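Tuning down, giving up, tuning down again

OK quick one before I have to go get the car. Been meaning to write up where I am with the Beltum song because three people emailed after the last post asking if I ever got through the second solo. Short version: sort of. Long version below, sorry, it's long.

For anyone new, Beltum are the band I've been banging on about since forever. Two guitars, everything in drop C, drummer who plays like he's late for a train. The record is Endstead and the song is Metasora, track four, the one with the clean intro that goes on just long enough that you think it's a ballad. It is not a ballad.

I started on it in March. I figured a month. Ha.

The intro

Easy. Let ring, pick it near the neck, don't rush. I rushed it for two weeks. The only thing to watch is the stretch in the third bar, first finger on 3, pinky on 8, and you have to hold it while the open D string rings. My hand did not want to. Moved my thumb down the back of the neck, lower than feels normal, and it opened up. Why did I play for this many years with my thumb hooked over the top like I'm hanging off a ledge.

The tab that's floating around has that bar wrong by the way. It's got the B on the wrong string so you can't let anything ring. If yours sounds choppy that's why. I left a comment on it and somebody replied "works for me" so ok.

The main riff

Gallop, gallop, chug, squeal. Down-up-down on the gallops, and the chugs are all downstrokes even at full speed. I tried cheating with alternate picking and it just goes soft. Raghda Rawashdeh told me as much at my first lesson and I nodded and then went home and cheated anyway.

I should explain the lessons. I take one every other Saturday, late morning, with Raghda, who I found from a card at the music shop. She plays in a wedding band and also in something very loud that she won't tell me the name of. First lesson she had me play the riff once, stopped me, and turned my amp gain down from 8 to 4. Horrible. Heard every single thing I was doing wrong. My left hand was lifting off the strings between chugs and they were all ringing, I'd just been burying it in fuzz.

So now I practise with hardly any gain. No fun at all. Do it.

The other thing is palm mute placement. I had the side of my hand way too far forward, almost over the pickup, so the low string sounded like a cardboard box. Moved it back till it was just barely on the saddles. You want a bit of note in there.

Strings and setup stuff

Got a couple questions about this. I went up to a heavier set, 12 to 56, because with the old ones the low C flapped around like a clothesline. Had to file the nut slot a little for the bottom string, took my time, still nearly went too deep. Then the intonation was off so I moved the saddle back, then the action was too high, then I lost a whole evening. Paid 46 bucks in the end to have the shop check it all over and the guy said it was fine. So I guess I did it right and also paid 46 bucks.

Pick is a 1.5 mm. Tried thicker, felt like playing with a coaster.

If you've got a floating bridge, good luck and think hard. Every time you change tuning the whole thing tips and you start over. I blocked mine off and haven't missed it, except for the dive at the end of the second solo, which I fake by bending the neck a tiny bit and looking guilty.

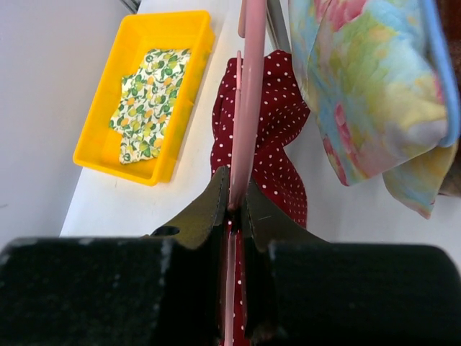

The first solo

This one's slower than it sounds. Mostly E minor shapes moved down two frets for the tuning, with one odd run in the middle that I think is harmonic minor but don't quote me. Raghda calls it "the snake charmer bit." I learned it in four-note chunks, last chunk first, then the two last chunks, and so on backwards. Somebody in a forum suggested that years ago and I thought it was dumb. It works great, because you're always playing toward the part you know instead of away from it.

The bend at the top is a full step and a half. Get three fingers behind it. I was using two and landing flat every time and couldn't hear it till I recorded myself on my phone. Please record yourself. It's awful, I know.

The harmony part

Bit where both guitars climb together in thirds. You can't do it alone obviously. I recorded the low part and played the high one over it and it sounded like two people who'd never met. Timing was all over. Turns out I drag on the string skips, every one.

Fixed it with the metronome clicking only on 2 and 4. Took a few days before I could even find where I was. Then it clicked (sorry) and now the harmony is my favorite part of the whole song. I'd play just that for an hour if the neighbors were up for it.

There's an argument in the comments on the last post over who plays which line on the record. From the live clips it looks like they swap halfway through. I watched the same twenty seconds of a blurry festival video until I hated it. Still not sure. The video had 947 views when I found it and I'm probably 400 of them.

The second solo

Right. So.

The album version is 245 bpm by my metronome if you count it the way the drummer seems to. Sixteenths would be insane so it's eighths, mostly, with a burst of triplets going into the sweep. I can play everything up to the sweep at full speed. I can play the sweep at maybe two thirds. Together they fall apart right at the join, because I tense up when I see it coming. Shoulder goes up, wrist locks, pick digs in, all over.

What's helping:

Start the sweep from a rest. Play the last triplet, stop dead, breathe, then sweep. Shrink the gap a little each day.

Roll the finger on the two notes at the same fret, don't lift it. I knew that one. Wasn't doing it.

Keep the pick angled and let it fall through the strings like one slow strum. Going back up is harder and mine still sounds like somebody dropping forks.

Stop after fifteen minutes. My forearm got tight in April and I pushed through it like an idiot and lost a week. If it hurts, put it down.

I also bought the Atallah pedal everyone was raving about, thinking a bit of extra sustain would smooth the sweep over. It does not. It's a nice pedal! Really nice on the clean intro, kind of a hazy thing with the tone rolled down. But all it did on the solo was make the mistakes last longer. Raghda laughed for quite a while.

The outro

Same riff as the top but half time with the low string let loose. Play it as lazy as you can stand. I was landing right on the beat and it sounded like a drill. Sit back behind the drums a hair. The last chord they let feed back for ages and at home volume mine just sort of dies, so I end on the chord and then go make tea.

So that's where I'm at. Everything except about a bar and a half. I'll put up a recording when the sweep is clean or when I get sick of waiting, which ever's first. Next one I want to learn is the opener off the same record, it's slower, but there's a bit with tapping in seven that I can't even count let alone play. If anybody has a decent tab for that, leave it in the comments, the ones I've found all disagree after the second verse.

Also somebody asked what I use for slowing tracks down. Just the speed setting in the player. Anything under half speed goes watery and you can't hear the pick attack, so I don't bother going lower than that.

OK car.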